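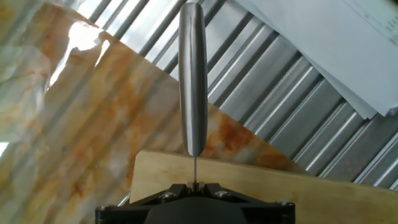
Steel-handled knife, pale wood board behind it.

Hi all,

Elínborg Hauksdóttir wrote:

> I'm down to one decent knife and a drawer full of bad ones. Has anyone used the all-metal kind with the round handle? I worry about it getting slippery when I'm cutting up a chicken. Also, what are people putting under their boards? Mine skates all over the counter.

Oh, I'm so glad you asked, because I love these knives! I switched over in December after the wooden handle on my old one split for the second time (I had glued it once already and should have known better). The satin finish grips far better than a polished one. Chicken is the real test, I agree, and I do stop and wipe my hands more than I used to. For onions, carrots, herbs, cheese, bread dough – no trouble at all. And there's no seam between wood and metal for old garlic to hide in, which makes me happy every single time I wash up.

Thirumalai Naidu said on here a while back that the round handles roll if you set them down carelessly. He's right. Mine goes on the far side of the board with the edge facing away from me, and so far my toes are fine.

On boards: please try a light wood one if you've only had plastic! It's quieter, it's kinder to the edge, and you can see what you're doing. I oil mine every 18 days or so the calendar on my fridge tells me, and it takes 10 minutes, most of that spent hunting for the rag. 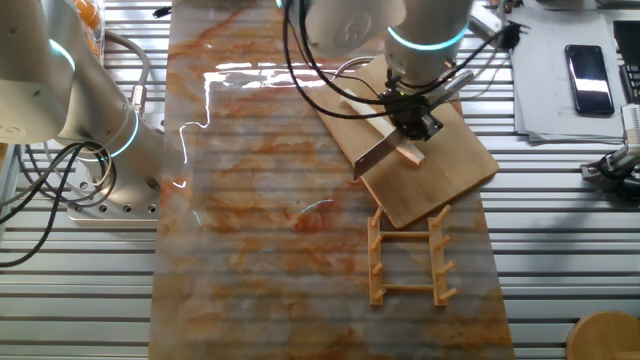 As for skating, it depends what's under it. Marble patterned surfaces look lovely with pale wood, but a smooth one will let a dry board wander. A damp dish towel, folded flat and laid right out to the corners, fixed it for me. Nana Sarpong swears by shelf liner, and I tried that too, but the crumbs get into it and then you have a second thing to clean. I also like to turn the board on a slant so my elbow isn't jammed against my ribs. Try it before you decide I'm strange.

Does anybody have a good way to sharpen a thin blade at home? Mine still gets through a tomato, but I can feel it starting to push a bit.

Happy chopping,
Mawuli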